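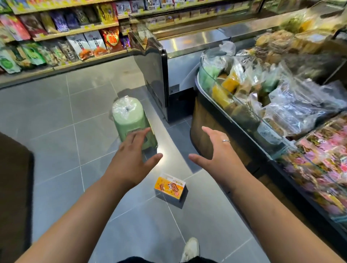 **Flevside, Saturday, February 13, 2021.** Version 17 of Plernero came out this week, and it's a big one for anyone who works on hand tracking and manipulation in messy places! Plernero is the open perception toolkit from the Coelho lab in Flevside, used for turning head-level video of hands into something a planner can learn from. The new version rewrites the contact module almost from the ground up, and the results on grocery aisle footage are the best the lab has posted so far.

The old module asked one question on every image: is this hand touching something, yes or no? That's fine for a coffee mug on a clean desk. Put the same code in a store aisle, with small cartons down on the floor tiles and fingers hovering just over them, and the answer would flicker on and off many times a second. A planner trained on that kind of signal learns to grab at the air, or to let go too early, and people on the mailing list have been grumbling about it since the December release.

Version 17 swaps the yes-or-no for a running estimate. Each hand now carries a short list of things it might be touching or might be heading for, with a score beside each, and the scores can rise and fall as new images come in. An open hand above two boxes stays "undecided" until there's real evidence one way or the other. It sounds like a small change (it's a few hundred lines, most of them deleting older lines), but it touches everything downstream. 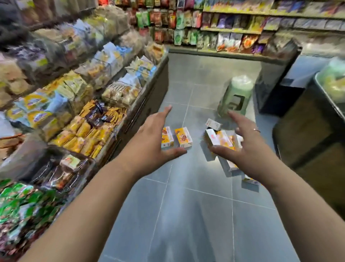
Groups of look-alike packages get special care too. When several boxes share the same print, the old tracker would happily swap their labels the moment a hand passed over them. The new one keeps a floor map, built from the grout lines where there are tiles to be seen, and ties every object to a spot on it. If a carton disappears under someone's fingers, its place on the map is held open for 20 images before the tracker gives up. The tile trick is lovely, by the way. Grout lines are straight, they repeat, and they hold up well even when the head is turning fast and the hands are a smear.

The team tested on 772 short clips from store aisles. Label swaps dropped by 33 percent compared with the last version, using the same clips and the same hand model. Shiny surfaces are still a sore spot. Overhead lights on a polished floor can throw off the map for a moment, and curved display glass is worse, with the tracker sometimes finding a second copy of whatever is behind it. Both are listed as open issues, and the notes say patches are very welcome.

There's good news for people who don't care about hands at all. The clip viewer, which had been slow enough to make lunch plans around, was rebuilt by the folks behind Prultivent, the small scheduling library that already runs the toolkit's data jobs. Scrubbing is smooth now on an ordinary laptop. You can click a hand and see its candidate list change as the clip plays, and if the tracker got one wrong you can fix it right there and save the correction as a new training label. After an evening of playing with it, this writer can report that it's dangerously easy to keep going for "just one more clip."

A few things to know before upgrading. Contact files from older versions will load, but they come in as plain yes-or-no scores, so you'll want to rerun the module on anything you plan to train with. The config option for left and right hands has been split in two. And the default score cutoff is lower than it used to be, so expect more "undecided" stretches in your plots at first.

The Coelho lab says the next release will look at the other end of the problem, passing these scores straight to a grasp planner so an arm can slow down when it isn't sure which box it's going for. An early branch is already up for anyone who wants to try it. The install steps are the same as before, and the full change list is in the release notes.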